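**Handheld gripper, finger pads keep creeping** (Build Logs > Grippers & End Effectors)

**mkarason** — April 7, 2024

Second version of the handheld gripper is together. Two fingers, parallel linkage, black printed arms, dark blue pads on the inner faces, four pins in the joints. Trigger pull goes through a Vonell cable kit. The target job is picking up cloth at home, one layer at a time.

Problem: the pads creep. After 200 closes on folded fabric the left pad had moved toward the tip far enough to feel with a fingernail. The right one had not moved. Both went on the same evening with the same tape, and both faces were wiped with alcohol first.

Log and print settings are in my Trastolley folder. Infill is 40 percent on the fingers.

**pinchpoint**

Tape is the wrong joint for this. Cloth loads the pad in shear every time you drag, and foam tape flows under shear. Cut a shallow pocket in the finger face and let the walls take it.

**sub_millimeter**

Disagree with the pocket. You lose stiffness at the thinnest part of the finger, and he already has openings cut through the outer arms. Contact cement on a scuffed surface holds fine. Mine has done 1,446 cycles on denim without moving.

**pinchpoint**

Denim doesn't stretch. Try it on a quilt.

**mkarason**

I'm working on the bed at the moment. The blanket is a patchwork print, with a pink cloth laid on it as the thing to grab. Cloth on cloth is harder than cloth on a bench: the lower layer wants to come along.
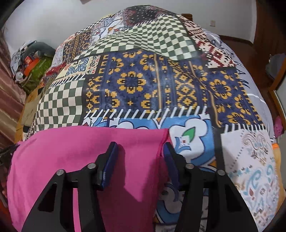 **Orla_bench**

What closing force are you running at the tips?

**mkarason**

Spring scale says 64 newtons at full trigger, measured between the pads. I normally stop well short of that on thin fabric.

**Orla_bench**

That is a lot for cloth. I'd drop the spring before touching the adhesive. If half the force still lifts the top layer, the creep may go away without any redesign.

**sub_millimeter**

Agree on the force. It doesn't explain why only one side moves, though. Check whether the fingers are parallel when closed. If the left one toes in, its tip takes the load first and the pad gets pulled that way. Close it on a strip of paper at the base and another at the tip, and compare the drag.

**mkarason**

Paper test done. The tip strip holds, the base strip slides out. So it toes in. I also pulled the left pins, and the lower hole is slightly oval. The right side is tight.

**pinchpoint**

There's your slop. Ream it and press in a brass bushing. I would still do the pocket.

**Orla_bench**

Or reprint that link with more walls. A bushing in sparse infill walks out sooner or later.

**sub_millimeter**

Reprint, yes. Pomuvley sells flanged bushings short enough for a link that size, if you want both.

**mkarason**

Plan, in order:

1. Reprint both left links, five walls, same infill.
2. Softer spring.
3. Contact cement on both pads, no pocket for now.
4. Repeat the 200 closes on the same folded fabric and measure pad position with calipers.

If the left pad still moves I'll cut the pocket and pinchpoint can have the point.

**pinchpoint**

Change one thing per run or you won't know which one fixed it.

**mkarason**

Fair. Links first, old tape, old spring. The rest waits for the next run. I have an Arain motor drive to fit in July, and I want the joints sorted before anything else pulls on them.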